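In Praise of the Bread Basket

I've been rude about baskets for years. My aunt had them on every wall in Stedham, full of dust and old raffle tickets, and I swore I'd never own one. Then I moved to Bremby, where the bakery hands your rolls over in a paper bag that splits before you reach the corner, and I started to come round!

What I like is that a basket doesn't pretend. Crumbs fall through it, so you wipe the table and carry on. My smart bread bin (bought from Trinlow for 48 pounds, still cross) has a lid that sticks and grows mould like a hobby.

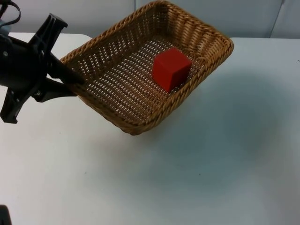
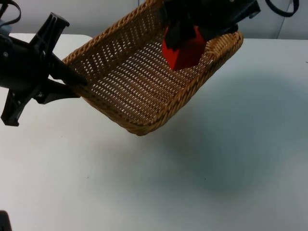
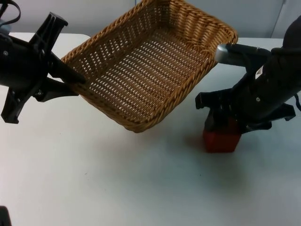
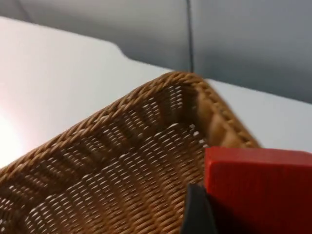
Woven, with a thick rim.

Issue 462, page 2

People say they're old-fashioned, and fine, they are. So are spoons. I'd much sooner have something light that I can pass down the table with the rolls still warm, and if a strand goes after ten years, well, it owes me nothing. The Sandhu stall on the market does a decent plain one, and I'm going back in May for a second, bigger, for the onions.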